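Gultov, ou la saison calculée d'avance

Sur le papier, le championnat de Dordale devait se jouer entre trois équipes. Gultov, le moteur de simulation développé par le studio Drorkero, en donnait une quatrième : Arboleda, promue l'été précédent, classée première dans 260 saisons virtuelles sur 800. En décembre, à la trêve, Arboleda menait avec deux points d'avance.

Le principe est connu. Chaque joueur reçoit 50 attributs notés, chaque rencontre est découpée en séquences de possession, et le logiciel tire au sort l'issue de chacune selon des probabilités pondérées. La fatigue et les suspensions sont reportées d'un match au suivant. Les blessures sont générées séparément, à partir d'un historique de 906 cas.

Teófilo Zapata, responsable du modèle, tempère la portée du résultat. Une probabilité de titre inférieure à un tiers reste une probabilité faible, et le moteur a surestimé deux clubs du milieu de tableau. L'écart provient des coups de pied arrêtés, dont la défense est notée trop généreusement.

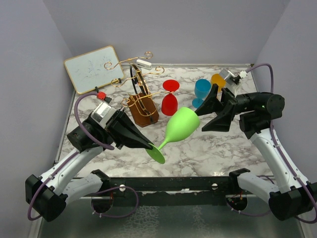 La coupe pose un problème distinct. Sur un match unique, la variance domine et le classement des forces perd une bonne part de sa valeur prédictive. Zapata traite donc ces tours à part, avec un tirage propre aux prolongations. Quant au trophée, un gobelet à pied en plastique vert citron suffirait, pince noire au bord du pied comprise : le modèle n'attribue aucun poids au prestige. La prochaine version intégrera l'arbitrage et l'état des pelouses.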